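**Student team moves bin-picking project to cluttered trials**

MONTOYA, 23rd January — A student robotics team at Montoya Technical College has begun cluttered-bin trials with a multi-fingered gripper, the second stage of a project that will be entered in the Lindadard regional manipulation contest later this year.

The task is simple to state. A bin holds a mixed set of household items. The arm must pick up one item at a time, lift it clear of the walls and release it in a second bin. No item may be placed by hand once the clock starts, and the order of picks is left to the software.

The first stage, completed before the winter break, used single objects on a flat surface. The team logged 1732 grasp attempts in that stage and used them to tune finger closing speed and approach angle. Maritza Paucar, a third-year student who leads the control group, said the single-object figures are of limited use in a full bin.

"With one object on a table you can come in from almost anywhere," Paucar said. "In a bin the wall takes away half of your approaches, and the neighbor takes away some of the rest. The planner has to know that before the arm starts down."

The object set was chosen by Gladys Lozano, who teaches the course. It has 27 items and mixes stiff, soft, shiny and open-structured pieces. Items are drawn at random for each trial and tipped in together. They are left as they land, including pieces that end up flat against a wall.

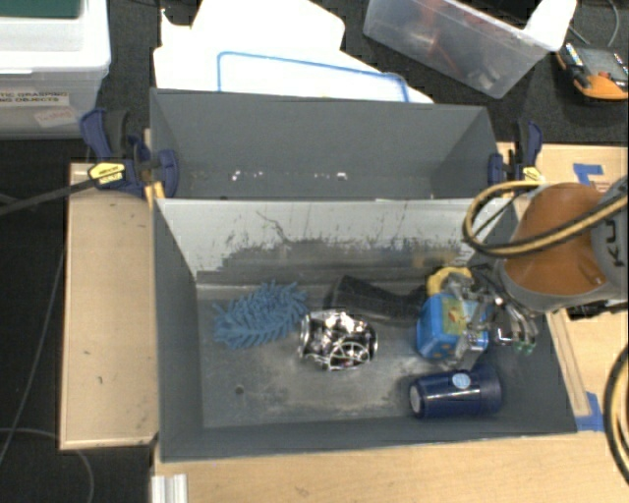
*The gripper at a blue box-shaped toy in the front bin, with a fuzzy blue duster or mitt, a shiny metallic object and a navy cup or tumbler among the other items.*

Shiny and open-wire items are the main problem for the vision group. Reflections leave holes in the depth data, and the segmentation step then tends to split one object into several. Nelli Kettunen, who wrote most of the segmentation code, has added a merge step that joins fragments when their edges line up across a gap. It adds time to each cycle but has reduced the number of picks aimed at a part of an object that is not there.

Soft items cause a different fault. Thick microfiber strands give under the fingers, so the closing force rises slowly and the controller reads the grasp as incomplete. The current fix is a lower force threshold for anything classed as soft. Kettunen described it as temporary. A slip check during the lift is being written and should replace it.

Cylinders lying near a wall are handled by a separate routine. The fingers first draw the object toward the center of the bin, then the camera takes a new reading and the grasp is planned again. The team has capped this at two attempts per object, after which the arm moves on to another item and returns later.

A trial ends when the bin is empty, when the time limit is reached, or when the arm stops on a contact fault. Contact faults are logged with joint positions and the last depth image so that the run can be replayed offline. Sheyla Arboleda, who maintains the logging software, said 118 cluttered trials have been recorded so far. Success rates will be released after the full block is complete — the team does not publish partial figures while settings are still changing.

Both bins are clamped in place for the trials. Earlier runs with loose bins were discarded from the data after small shifts were found between the calibrated and measured wall positions. Wall position is now checked at the start of each session.

The project runs on the college's Nernen planning library, a teaching package kept up by successive classes. Changes made this year include the wall-clearance test and the redraw routine, and both will be merged into the main branch at the end of the term. The code will be open to other college teams before the contest, as the rules require.

Ilze Priedītis, who coordinates contest entries for the department, said the team must submit a technical report and one uncut video of a full bin-clearing run. Entries are judged on items moved, total time and the number of contact faults, with drops outside the second bin counted as faults.

The cluttered trials continue through the end of January. Students in the introductory automation course may sit in on sessions by signing up with Lozano.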